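Hi again from Skostia! March went by fast, and most of it went into the brush part of the Prenora kit. We've now got 52 kits boxed (the target is still 300), and I'm pretty happy with how the sets are shaping up.

I laid the brushes out loose to settle the order they'll go in.

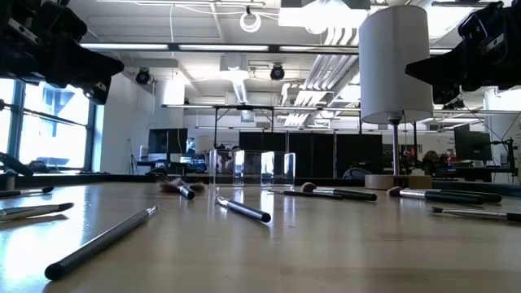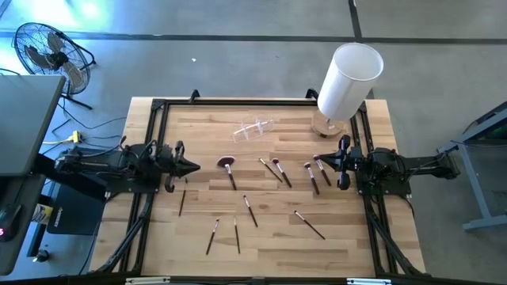

Makeup brushes spread out on the wooden tabletop.

The fan brush stays, by the way! Pyo wants 9 more sample sets, so those go first. Money is fine through April, and I'll send the receipts with the next report.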